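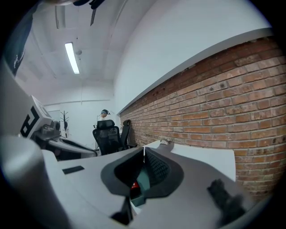
Reviews > Classroom Printables > Word Wall Sets

I've had the Liltov word wall bundle up in my second grade room since March, so I figure I've lived with it long enough to say something useful. You get 284 cards in a plain print font, 2 header styles and a blank template (the blank one is what sold me!).

The good: the letters are big enough to read from the back rug, and the a's look like the a's my kids write. I printed mine on white cardstock, ran over 100 of them through the laminator in one evening, and the black ink didn't smear at all.

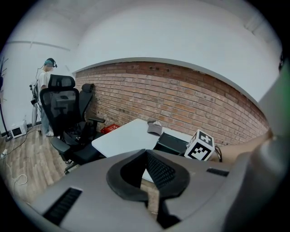

White table, wood floor, red brick wall.

My gripe is the sorting. The file goes by theme instead of by letter, so finding "because" means scrolling past weather and farm animals. I ended up making my own index. The color borders are also pretty heavy on ink, and I switched to the black and white version after the first 40 cards.

Would I buy it again? Yes, on sale. If you already own the Liltov seasonal pack, check the list first, as a lot of the holiday words are repeated.

Comments

Zanele Baloyi: Same trouble with the sorting. Could you share your index?

Brodie Tawhiri: Does the template open in regular slides software? Mine comes up locked.

Annatjie Nkuna: Brodie, save a copy first and then it lets you type.

Contact | Copyright Rullatcombe Reviews | Back to top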